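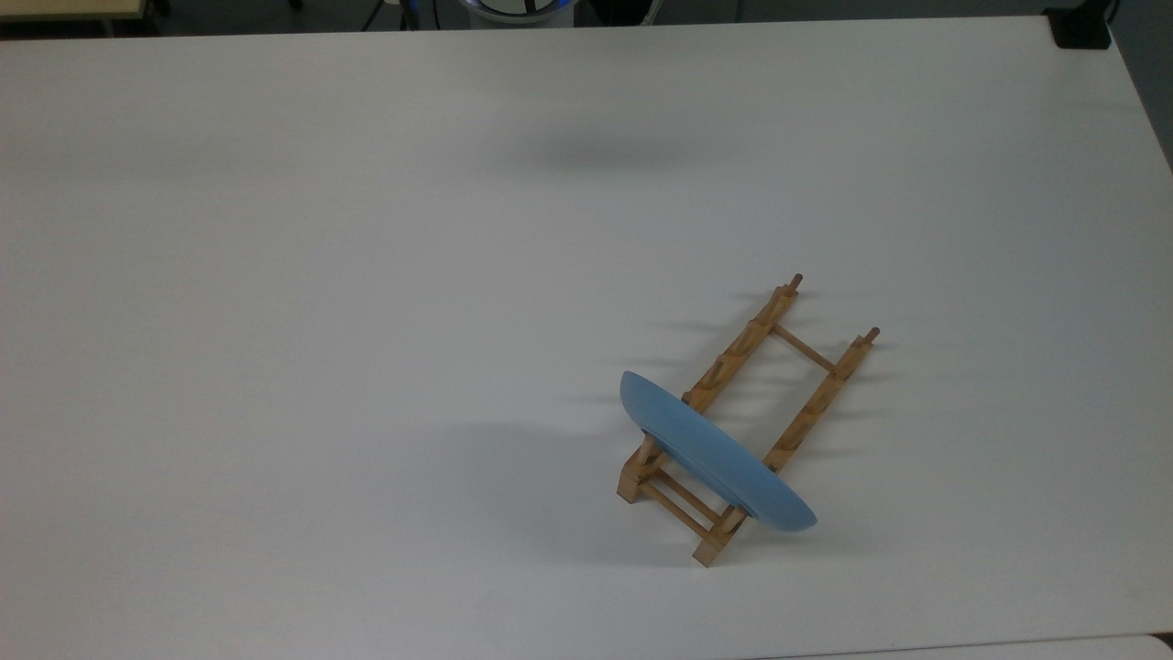 Vol. 8, No. 2

Streaming service Sukex drops "Ninis" trailer, and the questions pile up

Sukex put out the first full trailer for its family drama "Ninis" this morning, and with it a promise that the show will be "the most honest portrait of a marriage on television." Viewers have heard that one before.

The series stars Arturo Sanna as a retired ferry pilot who moves back in with his ex-wife after their son goes to prison. It runs eight episodes and arrives in January, with the first two available at once and the rest coming weekly. A press note sent along with the trailer calls it a limited series. The same note mentions "future chapters" in its last paragraph, so make of "limited" what you like.

Hendrik Boersma created the show and directed all of it. His last project for Sukex, the small-town mystery "Clurkley," was also sold as a closed story. It got a second season, ended on a cliffhanger and was dropped four months later. The service has never said how many people watched it.

It is no more forthcoming this time. Sukex says "Ninis" will be offered in 125 countries, a figure that describes where the app works and tells us very little about the show. The company did not answer a question about the budget, or about whether the writers' room that left the production last spring was replaced. Boersma is now the only credited writer.

The trailer itself runs a little over two minutes. Most of it is Sanna looking out of windows. There is one good exchange, an argument over an unpaid phone bill that turns nasty fast, and it suggests there may be a sharper show in there somewhere. Then a slowed-down pop cover comes in over the last 30 seconds and every other line is about forgiveness.

Boersma told reporters on a morning call that he shot 295 hours of material and "found the story in the edit." That can be a good sign – it can also mean the scripts weren't ready. He would not say how long the finished episodes are, only that they "breathe."

Music is by the duo Âu, whose score was the best thing in "Clurkley" and was barely mentioned in the publicity then, either.

Critics will be sent the opening two episodes ahead of the release. The remaining six will not be provided in advance, according to Sukex, in order to protect the ending.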